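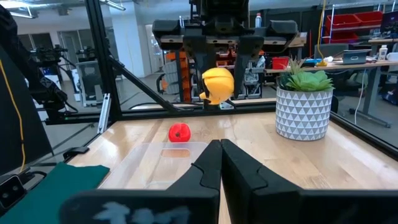 # Call for participants: teachers who will try classroom devices with us

Suletti is looking for teachers who want to test small classroom devices during the spring term and write down what they think of them. You do not need to be a technology teacher. In the last round we had people from history, music and second grade, and their notes were often the most useful to us.

## What we do

We are a small office that lends equipment to schools and publishes reviews written by the teachers who used it. The reviews are free to read on our site. We do not sell the devices, and the makers do not see a review before it is published. Our lending list has document cameras, wireless microphones, drawing tablets, small projectors and a few things that are harder to put in a group.

For this term we will concentrate on two products: the Carnex presentation remote and the Jamau tabletop microphone. Both are made for rooms where the teacher moves around a lot.

## What you would do

- Use one device in your normal lessons for 3 weeks. Please do not prepare special lessons for it.
- Keep a short log. A few lines after each lesson is enough, also when the device stayed in the drawer.
- Join 2 online calls with the other participants, one at the start and one at the end. They are at 4:30 p.m. Eastern and take less than an hour.
- Write a review of one or two pages. Vesela Georgiev will edit it together with you, and you will approve the last version before it goes online.

We ask for plain opinions. If the battery is bad, write that the battery is bad. If your students found the thing boring after the first day, we would like to know this too.

## Who can apply

You should teach at a school or a public library in the United States or Canada, at any grade level. You need a computer with a free USB port for the Carnex remote; the Jamau microphone works with a phone or a tablet also. Your principal or supervisor must agree in writing, and we have a one-page form for this purpose.

Two teachers from the same building may apply together and share one device. In this case please send one application with both names.

We cannot accept people who work for a company that makes or sells classroom equipment.

## What you receive

Each participant is paid a fee of $150 after the review is approved -- for a shared device the fee is divided. We pay the shipping in both directions. The device must come back to us at the end, with its cable and its box, but you can borrow another one from the lending list afterwards without a new application.

## How to apply

Send us an email with the subject line "Spring testers 3643" and include:

1. your name, school and the subjects or grades you teach
2. which of the two devices you prefer, or "either"
3. one paragraph about a device you bought or received for your classroom and stopped using, and why

The third point is the one we read first. It does not need to be polished.

Applications are open until the end of January. Bram Postma answers all questions about shipping, forms and payment, and he will write to every applicant, also to those we cannot take this time.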